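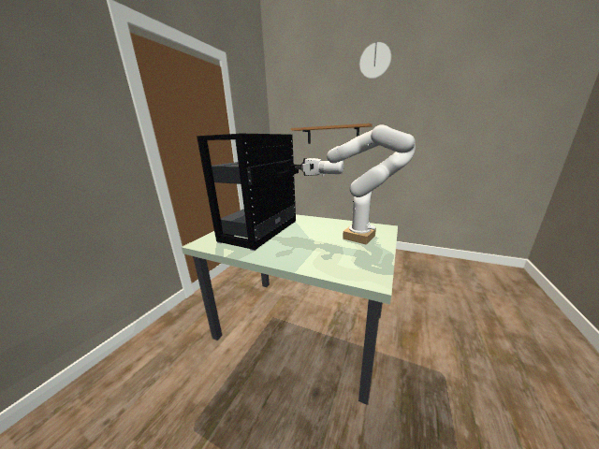 Friday, late

The rack went in tonight! I've been promising myself a proper virtual copy of the shop corner for ages, and it finally feels like a place where I can get work done. Green tabletop, white arm, rack, door, clock, even the baseboards. I spent far too long on the baseboards. They do nothing at all for the simulation and I regret none of it.

The plan for the build hasn't changed. I want an arm on the bench at the shared workshop in Ostham that can open the parts rack for me while my hands are busy with a soldering iron. The real arm is still in pieces in two boxes under my desk, waiting on a shoulder bearing from Gunawan, so for now everything happens on screen. I thought I'd hate that part. I love it! I can slam the gripper into the rack as hard as I like, hit reset, and try again before my tea gets cold.

Tonight was all about reach. The base is sitting close to the right rear corner of the table and the rack is over on the left, so the arm has to go up, bend at the elbow and stretch across to get there. I had it placed closer to the middle on Wednesday's version and it kept folding up on itself like a lawn chair. Moving it back gave the elbow room to breathe. It's a long stretch now, and I do worry about how the real motors will like holding that, but that's a worry for when there are real motors.

The Trudard planner (the free one, I'm not made of money) started out giving me these wild looping paths. I turned the joint speeds down, raised the point where it starts its approach, and set it going on a batch of 800 tries while I made dinner. Came back to a much calmer set of moves. I'd like to do 3,000 over the weekend with the rack nudged a little each time, because there is no chance I'll ever put the real one back in exactly the same spot.

I also gave the gripper its own camera view, and wow, what a difference. From the room view I kept thinking the fingers were nicely lined up when I had no real idea. Up close I can watch the two fingertips come right up to the lower edge of the black part, and I can see how narrow the gap between them is. The little dots along that edge turned out to be a handy ruler too. I pause, look at where the fingers sit against them, shift the target, run it again. I did that for an hour and didn't notice the hour.

It's funny how big everything looks from there. The gripper housing takes up so much of the view that I caught myself leaning sideways in my chair to see around it.
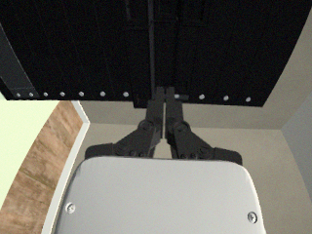 For tomorrow

Start with the fingers wider apart on the approach and only close them at the end. I think that's the next real gain.

Check the contact settings on the drawers. I left the friction at 2 from an old test and I have no memory of picking that number.

Save the scene under a new name BEFORE touching anything. File 21 is the good one. Do not overwrite 21.

Write to Gunawan again about the bearing - politely.

Ask at Vandstead whether they still have offcuts thick enough for a base plate. The one in the model is a small square of wood and I like the look of it, so I may as well build the same thing.

Then bed at a decent time, in theory. I already want to go back and run it once more.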